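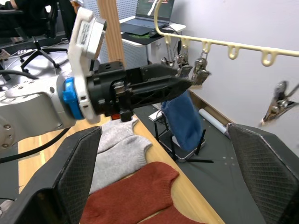 Dark blue sock, metal clips, cream rail. All the equipment you need.

I gave my dryer away in November and I'm not sorry. People act like I've moved to a cave. I haven't. I've got a rail, clips, and socks that still have their stretch.

Dryers eat knits. Heels go first, then the cuff, then you're buying another pack. My last machine cost 800 dollars and came with a 300 dollar repair, for what? Hot lint.

Metal clips, by the way – plastic ones snap, I've thrown out a drawer full. Hang a sock by the cuff or the toe, I dont care, just hang it. My neighbors in Tevside fight over this like it matters.

Yes it's slower. Overnight, usually, longer when it rains. So wash a day earlier. And leave a few loops free on the rail, crowded socks stay damp and smell like teh bottom of a gym bag.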